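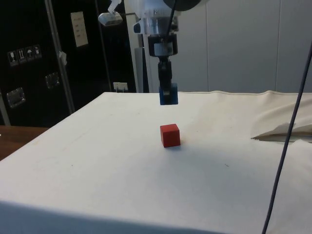
Does a softer fingertip make a gripper better at picking up small things?

It makes the gripper more forgiving, but in the comparison that ended at Goston this month the harder fingertip was faster and put the part down more exactly.

The workshop at Goston has spent most of October comparing two sets of fingertips for the same two-finger gripper. One set comes from Furnura, a small company that until now made mostly suction parts for furniture factories. The other comes from Cliner and is molded from a softer material. Both sets fit the same gripper without changes, and this was the main reason they were chosen. The workshop did not want to compare two whole grippers and then argue about which part of the difference came from the motor.

The task was kept simple on purpose. The arm must come down over a small cube, close the fingers, lift the cube, hold it for nine seconds and put it back at the same point. A try was counted as good only if the cube stayed in the fingers for the full nine seconds and was placed within the allowed distance from its starting point. If the fingers touched the cube and pushed it away before closing, the try was counted as bad, even when the arm managed to pick it up afterwards. This rule was discussed for a long time before the first day, and it has cost the Furnura tips several points.

In total 462 tries were made, half with each set. The Furnura tips failed in 29 of them. The Cliner tips failed less often on the lift itself, but they lost many tries at the moment of placing. The soft material bends a little under the weight and then goes back to its shape when the fingers open, and the cube turns by a small angle. For a person this angle is hard to notice. For a machine that must put the next part on top of the first one, it matters a lot.

Speed was also measured, although the workshop says it should be read with care. With the harder tips the arm could close at 60 percent of its full speed before the results became worse. With the softer ones the limit was lower, because at a higher speed the tips folded against the top edge of the cube. 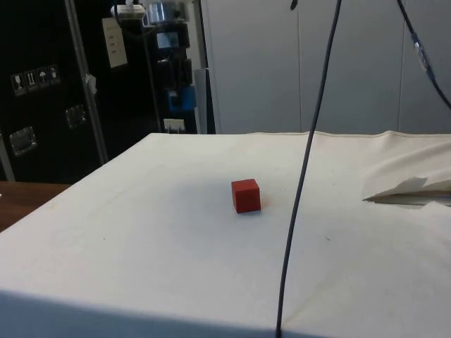
Spahić, which runs a packing line with similar arms and has followed the tests from the beginning, is less convinced by the numbers. According to the company, a cube is the most friendly shape for a hard fingertip, as it offers two flat and parallel sides, and on its own line such a part is seen perhaps one day in the year. It would like to see the same comparison with a bottle cap, a folded bag and something with a round bottom, and it expects that the order would then be reversed. It also pointed out that its operators care more about how a gripper behaves when the part is not where it should be than about how it behaves when everything is in place.

The workshop accepts the first part of this remark. The cube was selected because it is easy to measure, and the report says so on its first page. On the second part there is some disagreement. In one group of tries the cube was moved a little to the side on purpose, without telling the controller. Here the Cliner tips did better, and the report gives them credit for it. The soft surface let the cube slide into the middle while the fingers were closing, and the arm lifted it without any correction. The harder tips often caught it by one corner.

There was one more result that had not been planned. The controller decides that the cube is held when the current in the gripper motor goes above a fixed value. This value was set with the hard tips and then left the same for the soft ones. During the second week it was noticed that with the soft tips the signal came too early, when the material was only beginning to press together. The arm started to rise with a weak hold. The value was corrected and the tries of those two days were repeated, so they are not included in the total. The workshop recommends that anyone who changes fingertips should check this setting before the first lift.

Price did not play a role in the comparison. Furnura says that its tips will be sold in pairs, and Cliner sells its own only together with the mounting plate. Neither company paid for the tests, and both received the full list of results before it was published.

A second round is planned for the winter with the shapes that Spahić has asked for. The same arm and the same gripper will be used, and the fixed value in the controller will be replaced by one that is set separately for each pair of tips. The list of parts is still open, and other companies that use two-finger grippers can send their suggestions to the workshop until the end of November.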